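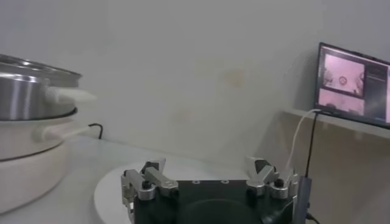
## Tilari Community Kitchen: progress report, 8/14/20

Great stretch for the flatbread classes! We've taught 141 people so far, and the corn and cassava dough has gone over so well that families keep asking for the recipe (it's in the Godoy handout, page two).

- Recipe cards printed: 348
- Starter kits given out: 115
- Still to do: the bean stew card, which needs one more round of tasting

Constanza Ibarra rewrote the soaking instructions and they're so much easier to follow now. We also switched to Custedum for our flour, and the dough rolls out thinner without tearing, even for first-timers.

We've spent $228 of the spice money. The tamale class is next, and we'd love to have you join us for the October tasting.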